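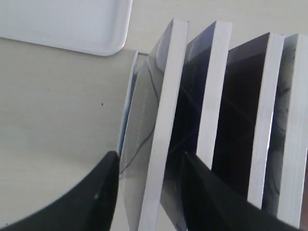
When do the new loan rules at Nitilley Public Library take effect?

They apply to every item checked out or renewed from the first day of October.

NITILLEY, 4 Sep 2024 -- Nitilley Public Library will replace its three separate loan periods with a single period of 15 days for all printed books. Paperbacks, hardcovers and large-print editions will be treated the same way. Reference items stay in the building.

A loan may be renewed three times unless another reader has placed a hold. Renewals can be made at the desk, by phone or through the Grosik catalog system, which the library adopted last year. Items already on loan keep the due date printed on the receipt.
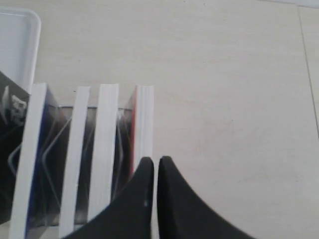 Books standing in a row beside a white tray.

Holds will also change. A reserved book will be kept at the Vernard Street desk for eight days and then passed to the next reader on the list. The hold limit rises to 11 titles per card.

"The old periods depended on a code on the spine label, and readers had no easy way to look it up," said Toivo Hyvönen, head of circulation. "One due date rule is simpler to print and simpler to check."

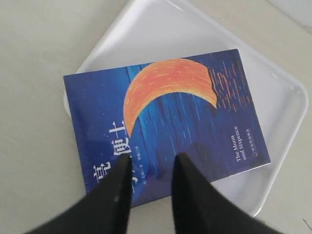 Paperback with a blue cover on a white tray.

Books borrowed through the Soylu exchange keep the due date set by the lending library. Late notices will go out by email the morning after an item is due. Readers without an email address on file will get a letter.

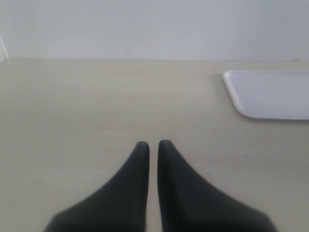
Ferhat Kılıçarslan asked at the public meeting whether a long novel could be finished in the new period, and said he would want the renewals to be automatic. The library will review automatic renewal after the first quarter of use -- no change to the catalog settings is planned before then.

Contact: Sugeng Govindasamy, Circulation Office, Nitilley Public Library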